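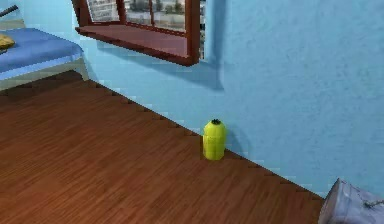 Before you set up your grave marker kit, pick where you're going to do the indoor part, and give yourself more floor than you think you need. I do mine in the back room at the Drurstead chapter house, and I've done it in my own hallway when the roof there was leaking. Any flat floor works. A plank floor with long straight boards, like the reddish-brown one with the little yellow-green bottle standing on it, is handy for this job, as you can line the edge of the plate up with a board and see right away if your template has gone crooked. Keep anything small and tippy back close to the wall, the way that bottle is, so you don't kick it over when you get up off your knees.

Section 4. Putting the keeper's marker together

What you should have in the box: the bronze plate, the granite base, four studs, the paper template, the tube of setting adhesive and the flag holder. If your chapter ordered through Grurton, the flag holder ships separately and usually shows up a few days later. Don't wait for it – you can add it at the cemetery.

1. Check the name and the service dates on the plate against your application form. Read them out loud to somebody else. Effie Yule and I did one in December where the light station was spelled two different ways on two different forms, and we had to send the plate back.

2. Write the order number inside the front cover of your chapter log. Ours was 3515, and I was glad to have it when I called about the studs.

3. Lay an old blanket down and set the granite base on it, polished side up.

4. Tape the paper template to the base. The arrow points to the top of the stone, which is the side away from the person reading it. I got this backward the first time.

5. Dry fit the studs. They should drop into the holes with a little wiggle. If one sticks, take it out and clean the hole with a bottle brush.

Caution: Don't hammer the studs. The granite chips at the rim and you can't hide it.

6. Take the studs out again, screw them into the back of the plate by hand, and stop when they're snug.

7. Put a pea-sized dab of adhesive in each hole and lower the plate straight down. Wipe off whatever squeezes out.

8. Leave it alone for 22 hours. Yes, that's what it says on the tube, and no, I don't know why it isn't a full day. If I finish on a Tuesday evening I just don't touch it till Thursday.

Note: The finished marker is heavier than it looks. Two people to lift it, please! Donnie MacRitchie carries his with a pair of webbing straps and swears by them.

Section 5. At the grave site

1. Get the cemetery office's permission in writing before you drive out there. Some places want their own crew to dig.

2. Ask the family where they'd like the marker. Most pick the foot of the grave. So-ying Wu keeps a one-page letter you can copy for this, and it's in the back of the binder under Mackay (that was the first family we used it with).

3. Cut the sod neatly and save it. Dig down deep enough that the base sits level with the grass – a mower will catch anything higher.

4. Tamp an inch of coarse sand in the bottom, set the marker, and check it with a level both ways.

5. Fill in around the sides, put back any sod that fits, and water it.

Caution: Don't use wire brushes or household bleach on the bronze or on the older stone next to it. Plain water and a soft brush.

If you're planning a ceremony too, go on to Section 6.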